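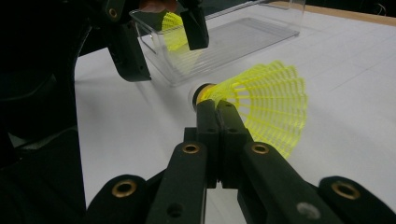

Les chansons d'Onia : entretien avec la scénariste en chef

Au troisième épisode de la deuxième saison d'Onia, les personnages se mettent à chanter sans prévenir, en pleine négociation sur les droits de passage du col de Tatident. L'épisode divise encore les spectateurs. La scénariste en chef de la série, qui a dirigé l'écriture des deux premières saisons, a accepté d'en reprendre la construction point par point. L'entretien a eu lieu un vendredi, dans les bureaux de Grultano, la société de production.

La première question portait sur l'origine du procédé. « Le chant figurait dans la bible de la série dès le départ, répond-elle. Le peuple du col ne connaît pas l'écrit, ses contrats sont chantés. Nous avions posé la règle au pilote, dans une réplique de deux lignes que personne n'a relevée. Au moment où les marchands de la plaine viennent signer, il fallait l'appliquer ou la supprimer. »

L'épisode compte sept numéros chantés, tous diégétiques : les personnages s'entendent chanter et en tiennent compte. La scénariste insiste sur ce point, qui a conditionné le découpage. Un couplet interrompu annule une clause. Une reprise à l'unisson vaut signature. « Le public croit assister à un duo amoureux, alors que juridiquement l'un des deux vient de céder son péage. Il faut revoir la scène avec les sous-titres pour suivre. »

On lui a reproché l'anachronisme des mélodies, dont les harmonies évoquent la variété des années soixante-dix plus que la musique modale attendue dans un univers médiéval. Elle ne conteste pas la remarque. La première version du compositeur reposait sur des bourdons et des quarts de ton. Les acteurs, non chanteurs pour la plupart, ne tenaient pas la ligne au-delà de quelques mesures. « Nous avons simplifié en avril, assez tard. Les textes avaient été calés sur des vers impairs, il a fallu tout remettre en octosyllabes. Cela s'entend dans le quatrième numéro, où l'accent tombe mal sur deux mots. »

Le script de tournage comportait 154 scènes pour l'ensemble de la saison, dont 22 pour ce seul épisode -- une proportion élevée, compensée par un épisode suivant presque entièrement tourné dans une seule pièce. La séquence du serment a demandé plus de 40 prises. Le son était enregistré en direct, avec un guide rythmique à l'oreillette, et le vent du plateau extérieur rendait une partie des pistes inexploitable.

Reste la question de Chaiyaporn, la cité portuaire mentionnée dans le dernier chant et jamais montrée. Les spectateurs y ont vu l'annonce d'un arc entier. « C'était le cas. L'arc devait occuper la fin de la deuxième saison, puis il a été réduit à une lettre, puis à un vers. Le vers est resté. » Elle précise que la date donnée dans la chanson, l'an 1215 du calendrier local, est incompatible avec la chronologie de la première saison, où la cité est dite détruite une génération plus tôt. L'erreur a été repérée au mixage, quand la prise ne pouvait plus être refaite.

Interrogée sur les épisodes qu'elle récrirait aujourd'hui, elle cite plutôt le cinquième, dont la résolution dépend d'un messager arrivé trop vite. Pour l'épisode chanté, elle ne modifierait que l'ordre des deux derniers numéros. « Le refus devrait précéder le serment. Dans le montage actuel, le roi refuse une clause déjà acquise, et la scène perd son enjeu. »

Une édition des textes chantés est en préparation chez Grultano, avec les variantes en vers impairs.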